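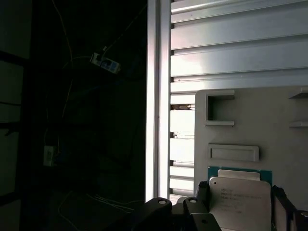
The woman who runs the repair bench at Irmont offers tea before anything else, and clears a stool so that I can sit near the old desktop towers. She has been mending computers for 20 years, and she still talks about processors the way some people talk about seedlings.

"You hold it by the sides and you take your time," she says. "It's a little square of metal and green, and folk are always surprised that it's the brains of the whole thing!"
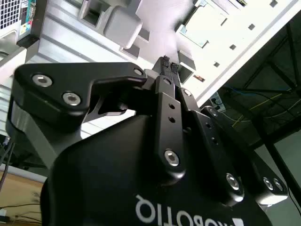 She learnt at Motness, in a back room with 2 benches and a kettle, where her first job was sorting screws. "I must have sorted 1000 of them before they let me near a motherboard, and I loved it, really."

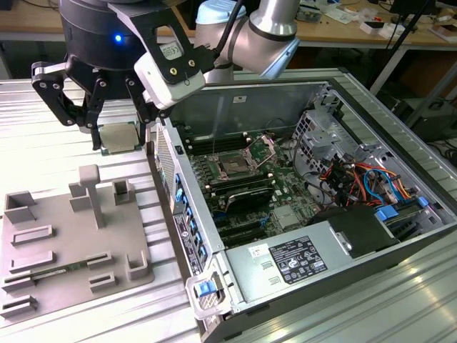 What she likes best is a case laid on its side with the panel off, so you can look down into it as you would into a drawer. The socket worries beginners most, she tells me, with those tiny pins. "Lift the plate, look for the corner mark, lower the chip straight down. Never push. If it wants pushing, it's the wrong way round."
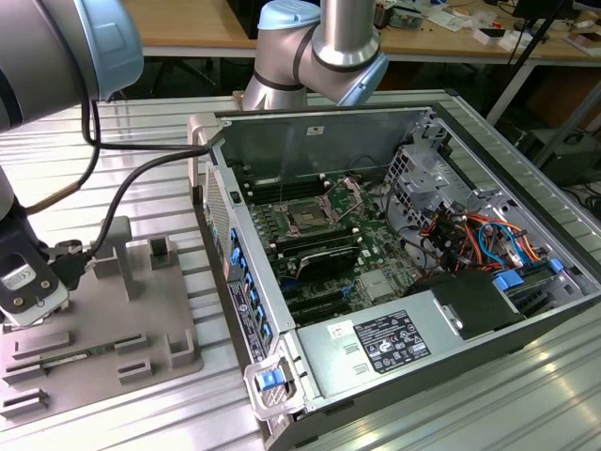

The open tower, with its blue clips along the rim and the socket plate raised.

Her August class is already filling up, and she's hoping for a bigger kettle.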